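Home Diary Archive Notices Contact

Search this diary Enter a word or date Go

Residence Diary, Molley House
June 30, 2024
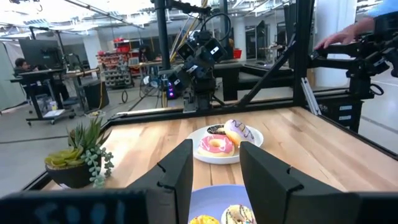

When does the water shutoff on the east side begin, and how long will it last?

The shutoff begins at 6 a.m. on the second morning of July and is scheduled to last up to 34 hours. The west side will keep its supply.

The office spent most of the morning on the notice for this work. A first version was posted by the mailboxes at nine and taken down before ten. It gave the old numbering for the upper rooms, under which Room 129 is still shown on the east side. The corrected notice has the present numbers and was delivered under each door by noon.

Florko, the plumbing contractor, confirmed by telephone that the valve in the lower hall will be replaced and that the pipe behind the laundry will be opened for inspection. The firm has asked for clear access to the laundry from the evening before. Residents were told that the machines will be out of service during that time and that the laundry at Faklow will accept Molley House keys.

Drinking water has been ordered. The delivery of 300 bottles arrived shortly after two and was stacked in the side corridor, away from the fire door. One case was short, and the supplier has agreed to adjust the bill.

The second matter of the day was the kitchen range. The replacement burner from Avcı was fitted in the afternoon and lights properly on the low setting. The high setting remains uneven. The cooks have been asked to use the rear burners for large pots until the part can be looked at again. The warranty papers are in the gray cabinet, second drawer.

Rain fell from four o'clock until supper. The gutter over the bicycle shed overflowed at the same corner as before, and the work order, number 61, was sent again with a request for a date.

The front door was locked at eleven. The hall lamp on the second landing is out and has been entered in the repairs book.

Recent entries
Gutter over the bicycle shed
Laundry hours at Faklow
New room numbers, upper floors
Kitchen range: parts on order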